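Notes for my talk, Sturnbridge food evening
Solange Hiebert

Slide 1. Good evening. I will speak slowly, and please stop me if a word is not clear. My subject is sourdough rye, the way we bake it at Ollenico.

Slide 2. We started with one oven and 6 loaves in a day. Last September we sold 1,444 loaves. (Wait here, let them read the price list.)
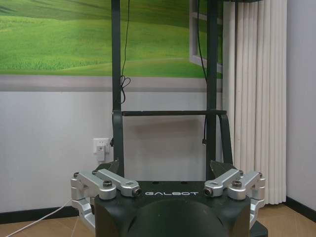
Rye dough does not like force. It has little gluten, so long kneading gives you only a sticky bowl and tired arms. I mix it for 4 minutes with a wet hand and then I leave it alone. When I shape it, I think of two bars that angle inward toward the middle, like the silver ones on this slide. My palms come in from both sides in the same way. Show with hands.

Slide 4. The starter. Feed it the evening before. Ours eats flour from the Ó Gríofa mill, coarse, with the bran left in. Pass the jar to the first row so they can smell it. 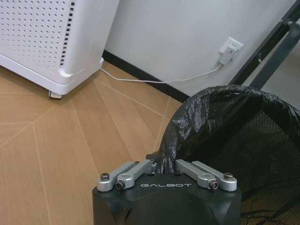 Baking and waiting
The loaf goes in very hot, then we turn the oven down. After baking it must rest 8 hours under a cloth. Cut it sooner and the knife comes out with gum on it. Say thank you to Stoltel for the bread knives.
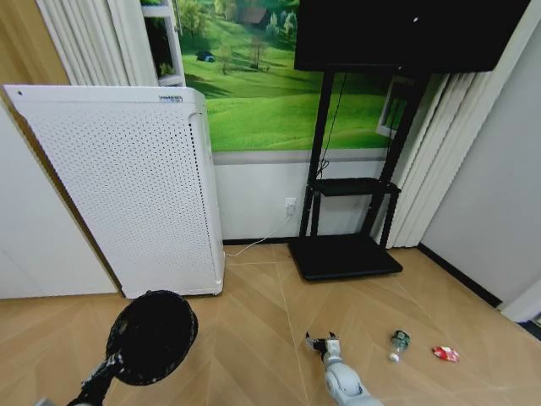 Can I use white flour for the starter?
You can, but it rises more slowly and tastes milder. Mix in a spoon of rye at each feeding.

Last slide: tasting, butter first, then the herring.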